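Work & Industry > Life on the Floor

Practice Runs: How a Parts Plant Rehearses Its Robots Before Anyone Has to Stand Next to Them

27 March 2018
6 min read

The assembly hall at Wumar is louder than you'd expect for a place that makes such small things, so most of the talking gets done in the break room, where there is a good coffee machine and a long table that has clearly seen a lot of birthday cakes. I spent the better part of a morning there with the day shift, and what they wanted to talk about was the computer in the corner.

It runs a simulator built by a small outfit called Zultard, and every new robot job in the plant now gets worked out on it first. The assemblers are the ones who sit down with it - the same people who have been putting housings together by hand, some of them for 22 years.
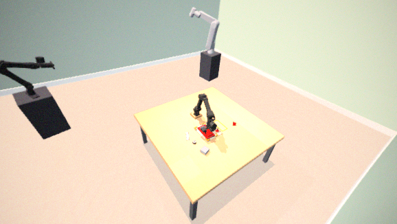
The simulated work cell, with three arms and a few loose parts on the center table.

The old way, I was told by several people at once, was that engineering would design a cell, bolt it down, and then come looking for someone to run it. Now an assembler takes a turn at the screen and says where a part ought to sit, or which way a hand would naturally pick it up. One woman compared it to teaching her nephew to fold laundry. You don't know how much you know until you have to say it slowly.

Gripping is where the hours go. A person closes her fingers on a piece and feels right away if it's crooked, and she'll fix it without breaking off her conversation. The arm needs to be told, and then told again a little differently. Wumar ran 243 practice jobs last year, and I'm assured that a good share of them were arguments over a few degrees of tilt.

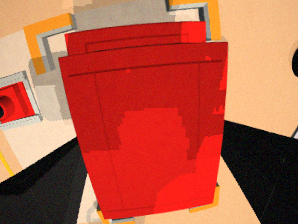 A red block between the gripper fingers, orange and gray corner pieces around it.

Of course I asked about jobs. There are nearly 200 people on the floor, and when the project was announced last June the mood was, by all accounts, pretty sour. Management put it in writing that hours would hold through the first stage, and so far they have. Seven assemblers moved into what the plant calls cell lead positions, with a raise that everyone agreed was real and a few thought could have been bigger.

Not everyone is sold. One man who has worked the same bench since his kids were in diapers told me he misses the rhythm of it, the way his hands would get going and his mind could wander off to the lake. Watching a screen keeps you in your chair and keeps you paying attention, and he goes home tired in a different place. I thought that was worth writing down, and he made sure I did. 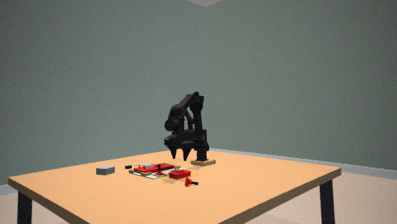
The arm over the assembly on the simulator's table, its gripper open and empty.

What has changed for the better, and here even the doubters nodded along, is wrists. The plant nurse used to keep a drawer full of braces. The repeat motions that wore people down are the first ones being handed over, and the assemblers got to pick the order themselves, which led to some lively lunches.

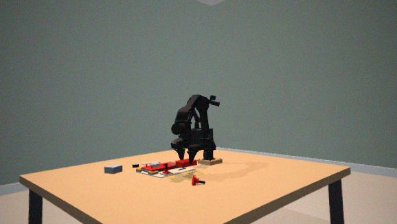

The next stage is a cell called Sembiring, named after the street the plant used to be on, and it will go in along the north wall once the practice runs are signed off. The signing off is done by the cell leads, and they've already sent it back twice. I asked if that made engineering grumpy. There was some laughing into coffee cups, and then the bell went and they all got up and rinsed their mugs.

Filed under: Automation, Shop Floor, People at Work

Comments (3)

benchmonkey
We had something like this at Brulteck but the operators never got near the computer. Wish they had. Good read.

Carol in shipping
The wrist part hit home. I had both of mine operated on and I'm not even 50.

tdw_retired
I'd like to hear what happens after the "first stage." Please go back and ask them again next year.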